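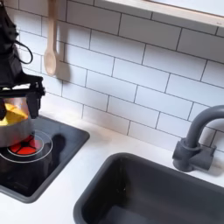

Reading time: 3 min

Introduction to Automation
Handout 3: Notes on the Demonstration Visit to Achterberg
Prepared by Loretta Ruiz-Ortega

These notes accompany the visit of Dec 16, 2025, and should be read before the discussion section. Students who did not attend remain responsible for the material.

1. Setting

The demonstration took place at a small toy kitchen with a stovetop, a sink and a faucet set into a white counter. The arm works over the counter and handles ordinary play items, among them a metal pot. Ida Lammers of Achterberg presented the equipment and took questions for 35 minutes.

2. Grasping a rigid object

A pot has a rim and a curved side, and each calls for a different approach. A grip at the rim is easier to plan, but the pot may tilt if the fingers close away from its center of weight. Students should be able to sketch both grips and mark the contact points.

3. Soft and rigid items together
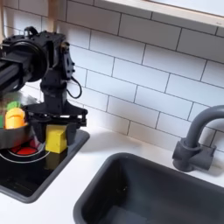
A soft object changes shape when the fingers close on it. The width at which the fingers stop therefore says less about the size of the object than it would for a metal part. Ms. Lammers recommended setting a limit on closing force first and adjusting finger width second. Dindo Panganiban asked whether the same limit could serve for every item on the counter. The answer was that it could, at the cost of a weak hold on heavier items.

4. Records of trials

Achterberg keeps a written log of each attempt. The log shown to the class held 571 entries, of which 218 were marked for review. An entry is marked when the operator and the reviewer disagree on whether the task was completed. Definitions of completion will be taken up in section.

5. Assignment

Submit one page describing a single pick-and-place task at a kitchen counter. State the starting position, the end position and the condition under which the attempt is to be stopped. Papers go to Paloma Haddad at the department office. The September handout on coordinate frames may be consulted.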